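About us

Brendatix is a small research company in Inskip. We study how a robot can learn to take old computers apart, so that the good parts are used again and the metals do not go to landfill. Hiyori Yagi and Hartmut Vogler started the company after many years in the same university laboratory.

Our main result is a training method we call Mustside. In older methods, a person shows the whole job from start to end, and the robot copies it. We cut the job into short pieces, for example "open the latch" or "lift the lever", and each piece is learned by itself. A second, smaller program then chooses which piece comes next. It looks only at the picture from the wrist, so a case of another size or colour does not confuse it so much.

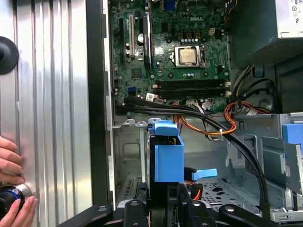 INSKIP, December

The desktop tower is still our favourite teacher. Blue plastic latches hold the drive bays, the memory slots sit close to the processor, and black cables go across the board and down the side of the case. Cables are the hardest part for us, because they bend differently each time. Noémi Sipos is leading this work now.

We trained the present version on 4000 short demonstrations, all made by hand in our own workshop. In our last test it was given 32 towers it had not met before and finished 16 of them without help. We publish the failed ones too, with our notes, and other groups have told us that they read these first.

Ottó Bognár looks after the grippers and Prys Griffiths looks after the software. We take two students each year, and we are always glad to receive old computers in any condition. Please write to us before you bring them, as our storeroom is small.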